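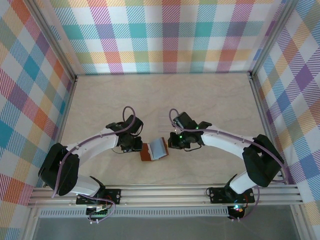
Bench 2, pale top, plaid on three sides.

Friday, June 8, 2018

Wool dye trials, second batch of the Rosville fleece.

Picked up from February, when the madder went brown on me. Used rainwater from the Dekstead tank this time and kept the tap water for the rinse only. Skeins mordanted overnight in alum, 6 skeins in the pot, lid on, element at its lowest setting. No stirring after the first hour.

Madder bath came up slowly. Held it at 60 to 65 degrees and pulled it off twice when it started to creep. Colour at the end is a proper brick red — less orange than the Koskela sample card, closer to what Sivaprasad got on the merino. The two skeins nearest the bottom are patchy. Probably tied too tight. Retie with looser figure eights next time and use cotton, not the blue poly string.

Scale reading was off by a gram or so again. Checked it against the brass weight and re-zeroed. Anything weighed before lunch should be treated as approximate.

Total fibre through the shed since the start of the year is 2,100 g, and 87 g of that is felted and useless except for stuffing. Wrote the felted lot up on the back page.

Weld: not started. The dried stuff from Wilden smells musty and I don't want to put good wool in it. Sivaprasad Kaimal says to try a scrap first with a pinch of chalk and see if any yellow comes at all. Scrap is in the jar by the sink, labelled W1. Leave it alone until Monday please.

Lightfastness strips are taped in the north window, half covered with card. The indigo strip from the last lot has hardly moved. The logwood one has gone grey on the open half and I'd drop it from the colour chart.

To get: alum, pH strips (the short-range ones), a second thermometer, cotton tape.

Exhaust bath saved in the white bucket — might give a peach on the leftover silk.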